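Okay, trip thread! A few of you asked how we got from Sernmont out to Oltusside without a car, so I'm going to write the whole thing down while I still remember it. Train, bus, ferry. It took most of a day and I would do it again tomorrow.

First thing to know: there are two ways. The fast way is to fly into Villanueva and get a taxi up the coast. The slow way is the train to Vater, then the valley bus, then the boat. I'm only going to talk about the slow way, as it's the one I did (and the one I love).

The train. It leaves Sernmont early, before most of the coffee places open, so bring something. The station kiosk had its shutter down when I got there and I was very sad about it. Tickets are cheaper if you buy them the night before from the machine by the side entrance. The machines in the main hall sell the same ticket but the line is always longer, I have no idea why.

Sit on the left! I can't say this enough. For the first hour it makes no difference, it's all warehouses and back yards, and then you come out of the second tunnel and the river is right there under your window and it stays there nearly all the way to Vater. I had a book with me. I read one page. 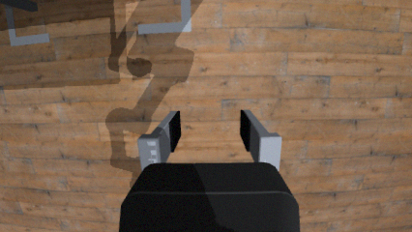
Haris Rajput: Left side going out, sure, but don't forget the train sometimes reverses at the junction. I sat on the left in September and had a hillside the whole way after that.

Good point, Haris, thank you! I had forgotten about the junction. If the driver walks past you to the other end of the train, get up and switch sides. There were plenty of free seats on mine. On a weekend in summer it might be harder.

Vater itself. You have a gap of 27 minutes between the train and the bus, if the train is on time. Mine was four minutes late and it was still fine. The bus stop is across the square, next to the post office, and the bus has a number 11 on the front. There's also an 11 that goes to the hospital, from the same stop, so look for "Harbor" under the number or just ask. I asked. The driver had clearly been asked before.

There's a bakery on the square and you have time for it. Get the flat bread with the onions. I bought one for the bus and one for the boat and then ate both of them on the bus.

Now the valley bus, and I'm going to be a bit annoying about it, because I think it's the best part of the trip. It climbs for the first half, all switchbacks, and at the top there's a place where it just stops for a few minutes so people can get out and stretch. The road tops out at 300 meters, so it's not exactly the Alps, but you can see the water on both sides from up there and the wind nearly took my hat.

If you get carsick, sit near the front and don't look at your phone until you're over the top. My sister did neither of these things and was very quiet until the harbor.
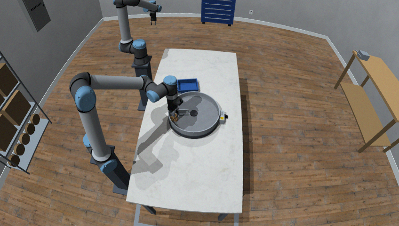
On the way down the bus stops pretty much wherever someone rings, so it feels long. People get on with groceries, someone had a ladder once we got to the villages, and everyone seemed to know which seat was theirs. I moved twice. No hard feelings.

Luggage: big bags go underneath, and you have to open the hatch yourself. It sticks. Pull up first and then out. A backpack is fine on your lap, and honestly I'd take only a backpack for this route if you can. The steps at the harbor are steep and there isn't a ramp on the bus side (there is one on the parking lot side, so with a stroller or a wheelchair ask the driver to go round to that stop, they do it).

The boat! It carries 130 people and there were maybe twenty of us on it. You pay on board, and the card reader was working when I went, but I'd still bring cash. Upstairs is open deck with benches, downstairs is warm and smells like soup. I went up for the first part and down for the rest, and I think that's the right order.

The crossing is smooth until you get past the point, and then it isn't, for ten minutes or so, and then it is again. Hold on to your cup.

Coming into Oltusside you want to be at the front, right side. The town is stacked up the hill and you don't see any of it until the boat turns, and then you see all of it. I made a noise out loud. A kid next to me looked at me with real concern.

From the dock it's a ten-minute walk up to the guesthouses, or there's a little shuttle that meets the boat. Take the shuttle up and walk down on your last day, your knees will have an opinion but the view is in front of you that way.

Urho Leinonen asked about going back the same day. You can do it on paper, but you'd have under two hours in town and you'd be running for the bus. Stay a night! Two if you can. The bakery in the upper town is closed the day after market day, which I learned by standing in front of it.

Things I'd pack next time: a hat that ties on, cash in small bills, a snack for the train, a second snack, something warm for the deck even if it's sunny in Sernmont.

Things I didn't need: the umbrella, the guidebook, the good shoes.

Cost, for those who asked: one train ticket, one bus ticket, one boat ticket, all bought separately. There's supposed to be a combined ticket but neither the machine nor the bus driver knew about it. If anyone has managed to buy one, please tell me where — I'm going back in September and I'd love to try it.

Oh, and check the last boat before you go. The winter timetable was still up at the dock when I was there, taped over the new one, and the two don't match. The one on the boat itself is right.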